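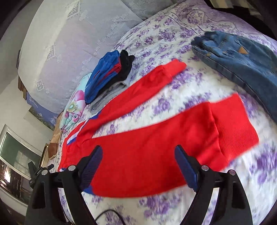 Folding and Packing Sportswear: Common Questions

How do I fold long pants with ribbed cuffs?
Lay them flat on a bed and smooth the legs out to the cuffs. Put one leg on top of the other, then fold up from the cuff in thirds. Don't stretch the ribbing.

Can I put red with other colors?
Once it has been washed a few times, yes. Wash new red items alone in cold water first.

Do side stripes need special care?
Turn the garment inside out before washing. Iron on low, from the inside only.

How much fits in the Tovum packing bag?
The small bag holds 400 grams of clothing and the large holds 800. Most people get one long item and a few folded tops in the large.

Can I return a bag I have used?
Yes, within 36 days. Write to Faisal Ghumman at the returns desk and include your order number.

Last updated November 2023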